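Search this site Search Go

Benard Corner Stores asks customers for one small favour: say whether you want the bag 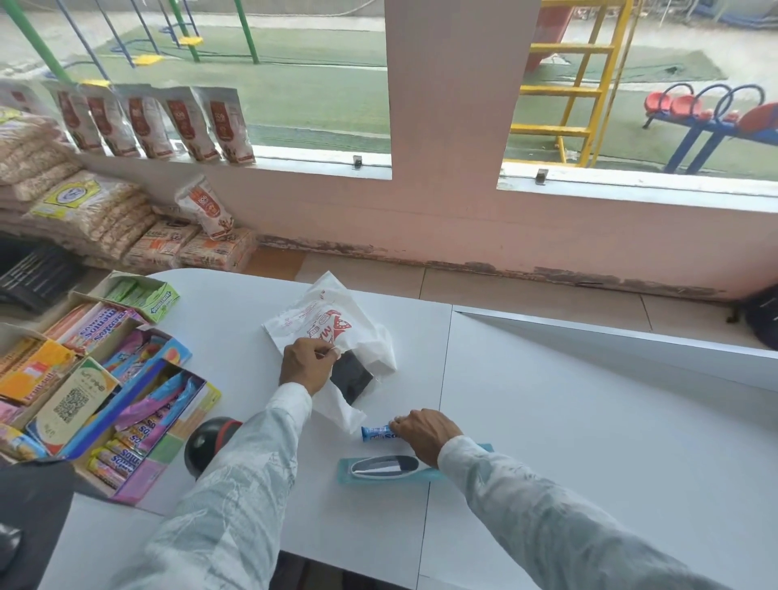
COMPANY NEWS / RETAIL

HASBERG – Benard Corner Stores will begin asking every customer the same question this August, and it would like an answer before the chocolate is already in the bag.

From the first Friday of the month, staff at all five Benard shops will ask "Bag?" before they pack anything. Until now the custom has been to bag first and apologise later, a system that has served the neighbourhood since the original shop opened on Vasiliu Street and has filled a great many kitchen drawers.

The company kept a tally at its Hasberg counter over a single week. Staff handed out 1,758 bags. Of those, 57 came back across the counter before the customer had reached the door, usually with a remark.

The trial also settles a long-running matter of counter space. Gum, fruit jelly and candy bars will keep their place beside the till, in the open cardboard trays they arrive in. A proposal to move them to a proper shelf was considered by management and received by regulars in the manner of a tax increase. Doublemint stays where it is. So does the flavour of fruit jelly that only one household appears to buy.

"We have looked closely at the impulse purchase, and our customers tell us it isn't one," the company said in a statement. "They were always going to get the candy bar. They would simply like to be able to reach it."

Customers who say yes to a bag will get a bag, without a lecture. Customers who say no may use their own, their pockets or, in keeping with local practice, a bike helmet. Shoppers who bring a bag on five visits will receive 2 candy bars of their choosing from the counter trays.

Packing will remain the job of the person behind the counter, heavy items at the bottom – a policy the company describes as unchanged and not up for discussion.

The Altetti Road shop will open at 7 a.m. on the day the trial begins. The other four will open at their usual times, give or take the keys.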